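Support Worker, Community Mental Health
Skiltcombe
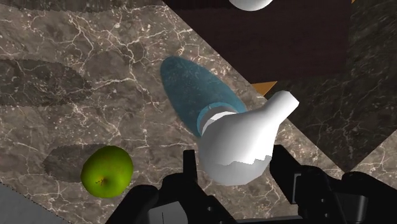

A white bottle held above a countertop.

Henduseck runs supported housing for adults living with long-term mental illness. We have 40 tenants in Skiltcombe and want a support worker to join the day team, reporting to Annelore Buschmann.

You will visit tenants at home, help with budgeting and appointments, and keep short written notes of each visit. Some tenants hear voices or have spent long periods in hospital. You don't need a degree, but you do need a year or more of paid or unpaid care work and a full driving licence.

The post is 30 hours a week, with one late shift. New staff shadow a colleague for 5 weeks before visiting alone — longer if they ask. Supervision is monthly. An enhanced criminal records check is required.

To apply, send a CV and a covering letter of no more than two pages to Desmond Holloway at the Skiltcombe office by May 9, 2019.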